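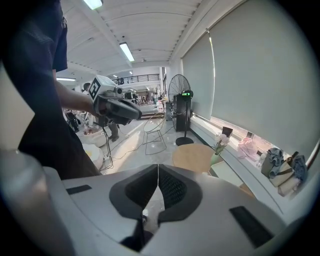
4.3 Cleaning and adjusting the roller blinds

Applies to Relum blinds fitted above a windowsill or sill-height counter. Allow 13 minutes per blind.

1. Clear the sill directly under the blind. Small frames, bottles and fabric items may be left at either end.

2. Lower the blind fully. Check that the bottom bar hangs level. A narrow strip of daylight along the lower edge is normal and does not indicate a fault.

3. Wipe the fabric from top to bottom with a dry cloth. For marks, use a cloth dampened with water at no more than 30 °C.

4. Leave the blind lowered until the fabric is fully dry.

5. If the bar is not level, raise the blind, fix one strip of levelling tape to the roller on the lower side, and lower it again. Repeat step 2.

CAUTION: Do not roll up damp fabric. Staining caused in this way is not covered by the guarantee.

CAUTION: Do not stand on the sill or counter to reach the roller. Use a stepladder.

Note: Where two blinds hang side by side, adjust both to the same height before setting the stops (see 4.4).

Replacement tape: Skuston part 72.

Revised July 2021, J. Hämäläinen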